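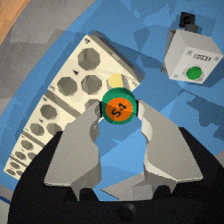
Sim cell, wrist view. S4 in the fingers, first cream rack behind.

March 24, 2020

Budget notes for the tube sorting cell. Witold asked me to write down why the number changed again, so I do it here where everybody in the lab can read it, and then I will copy the table to the order form.

In January we planned one arm, one gripper, one set of racks and one operator button. I wrote 3,000 for gripper with fingers and 3,000 for everything on the table. The arm itself is not in this budget, it comes from the Endby money. Both numbers were guesses from old invoices. Now I have real quotes and also the simulation, so I can guess better.

Gripper. Kinex offers the two-finger model with the standard finger set. The quote fits in the first 3,000 but it leaves nothing for spare fingers. I want a second pair from the beginning. In the model the fingers have a wide lower part and narrow tips, and it is the tips which will suffer if the approach is wrong by a few millimeters. Jarosław thinks we can machine spare tips ourselves from Malinowski stock. I agree for the tips, but not for the complete finger, the inner profile is too much work for our mill.

Pads: order separately. Ask Kinex if the pad is glued or screwed. The drawing does not say it.

Clearance is the other question. When the gripper goes into a row of racks, the fingers are wide compared to the distance between holes. I looked for a long time at the views with a neighbor piece close by, and I don't like how little room there is.

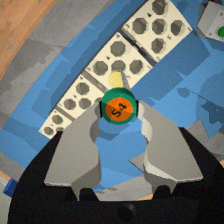 Same piece S4, yellow one just beyond it. Check finger width before we order racks.

So before we pay for racks, I want the hole spacing confirmed with the real finger drawing. If it is too tight, we have two choices: narrower fingers (Kinex makes them, longer delivery) or we use only every second hole. The second choice costs no money today but we will need more racks later, and also more table. Please don't decide this in the corridor, write it in this notebook.

Racks. Githolm quoted 1,249 for the full set, the four in the row plus the supply racks and the base that keeps the row together. I asked for the price without the base and they did not answer yet. I would keep the base. If the racks can move on the table, we will teach the positions again every Monday, and this is more expensive than any base.

Labels. In the model the positions along the row have numbers on a strip. I first put zero in the budget for this, because I thought we print it on paper. Witold is right that paper will be dirty after one month. I put 200 for engraved strips and for the marks on the racks, together.
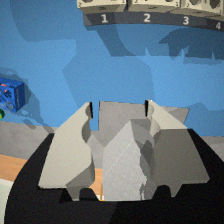 The strip must be readable for the person who loads the racks, and also for the camera on the wrist, if we keep the wrist camera. This is still open. The wrist camera gives a good view of the piece but the gripper body takes a big part of the picture. One more fixed camera, looking at the table from the side, would help much more for debugging. I have no quote for it. Jarosław will look in the cupboard for the old one before we ask for a new one.

Button. One green button in a gray box, as in the model. We have such a box from the old press, only the button is missing. Cost is small, I take it from consumables. It should be screwed to the table. In the old cell it was on a cable and it was always somewhere else.

Table and floor area. For this I used the overview, it is the only view where the arm, the row and the button box are together. 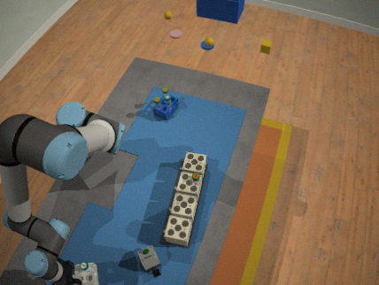

Overview for the layout. Arm on left, row of four on the blue mat, button box near the last rack.

The arm reaches from one side, so the operator should load from the other side. This means the cell can't stand with its free side against the wall, as I drew it in January. My mistake. We need to move the cabinet, or turn the whole cell by a quarter. Turning is cheaper but then the power comes from the wrong side, and Witold has to say if the cable channel can be extended.

Where we are now:

Gripper with one finger set: inside 3,000, final quote to come
Racks with base: 1,249
Engraved strips and marks: 200
Spare tips: own work, material from Malinowski stock
Side camera: open
Cable channel: open

The table part is still well under its 3,000, so I propose that the spare fingers are paid from there. It needs a signature for moving money between lines.

To do: send rack drawing to Kinex with the question about finger width. Ask Githolm again about delivery time. Measure the cabinet — it may not go through the door with the shelves inside.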